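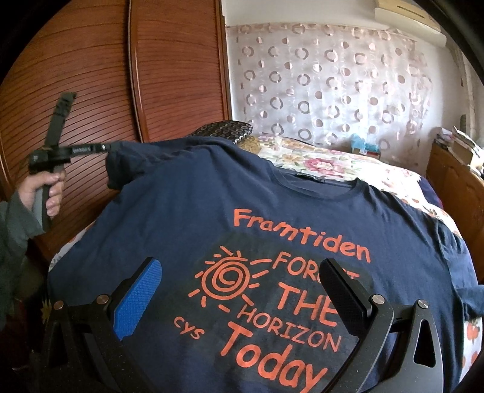 One customer wrote in to tell us the Plinura looks like a jellyfish that has been asked to wait in the lobby. We have tried to come up with a better description and have given up. It stays.

Plinura pendant lamp
by Stundus, Tovport

The Plinura is a hanging lamp made of folded paper over a thin steel ring. It was drawn for a stairwell in Tovport where the owners wanted "something quiet," and the first version was so quiet that visitors walked under it without looking up. The second version got more folds. The shade now has 19 of them, and people look up.

Switched off, it is a pale, slightly rumpled thing with good manners. Switched on, the folds go dark at the creases and bright in between, and it throws long soft stripes on the ceiling. If your ceiling has cracks, the stripes will find them. We mention this as a feature for those with nice plaster.

Paper moves. Open a door and the whole shade will turn a little on its cord, think about it, and turn back. Some buyers hang it over the dining table for exactly this and some have moved it to a hallway where they don't have to eat with it. Both groups seem happy.

Sizes
Plinura, the full-size lamp: 19 inches across
Plinura Fu, the small one: same folds, smaller room. Sold singly or as a set of 3.

The Fu was meant for bedrooms and reading corners. Most of the ones we sell end up in a row over kitchen counters, where they catch a certain amount of steam and bear it well.

What's in the box
Paper shade, packed flat
Steel ring and 2 spreader wires
Fabric-covered cord, 51 inches, with ceiling cup
Cotton gloves, one pair, one size, too big for everybody
Folding sheet with drawings and very few words 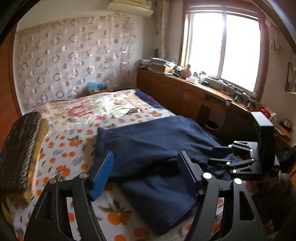
Can the Plinura be hung in a bathroom?
We don't recommend it. The paper is treated to resist a little kitchen steam, but a daily shower next door to it will soften the folds, and they don't come back.

What bulb does it take?
A standard screw-in LED, frosted, warm white. Please leave old-style incandescent bulbs out of it. The shade is paper and we would like you to keep it, along with the rest of your house.

Can I get a longer cord?
Write to the shop before you order and we'll cut one to length. Cords can't be exchanged once cut, so measure with the table in the room.

Putting it together
Wash your hands, or put on the comedy gloves. Open the shade slowly from the middle outward, clip in the ring, then the wires. It will make a noise like somebody unwrapping candy at the opera. Anything louder than that, stop and check the drawing.

Cleaning
A soft dry brush, top to bottom, along the folds. No sprays.

Shipping and replacements
Lamps leave the Tovport workshop in batches, and orders placed in December usually go out in January. Replacement shades are sold separately for both sizes, without questions, although we do enjoy hearing about the cat.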